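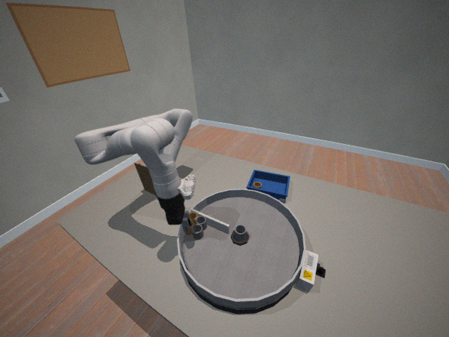 Hello, and thanks for downloading this! It's the simulated half of the Drotasstead cup-sorting set, version 3, which I put together in my evenings and have finally tidied up enough to share. The job is simple to say: take cups off a turntable and put them in a bin. Getting an arm to learn it has eaten most of my year.

## What you get

- 314 episodes, all rendered, no real footage
- joint angles and gripper state at every step
- one fixed view per episode
- a `notes.txt` in each folder (some are very short, sorry)

Of those, 60 are held back for testing. Please don't train on them, even a little bit – I did once by mistake with version 2 and spent a week feeling very clever.

## How the episodes were made

I drove the arm myself with a game pad through Graser, my little control script. It's clumsy but it records everything. Cups start in different places on the disk, and the ones bunched up by the rim are the hardest by a long way (I still knock the neighbours over more often than I'd like). I've kept the bad grasps in and marked them `fail`, and if you only want clean runs you can filter on that.

Each episode stops when I press the end button or when it hits 200 steps. A handful stop early with a cup still in the gripper. Those are marked `cut`.

## Loading it

```
python load.py --split train --skip cut
```

The loader is called Keskinen and lives in the same folder. It wants plain file paths with no spaces in them. If you'd rather use Prolar, there's a converter in `tools/`, but it throws away the gripper state and I haven't got round to fixing that.

## Known problems

- Shadows are softer in the later episodes, as I changed the lights in April and didn't go back.
- Colour is not a label! If you want to sort by cup colour you'll need to add that yourself.
- The first few episodes have jerky wrist moves while I was getting used to the pad.

Last updated November 5, 2021. If something won't load, open an issue and paste the whole error in – the last line on its own never tells me enough.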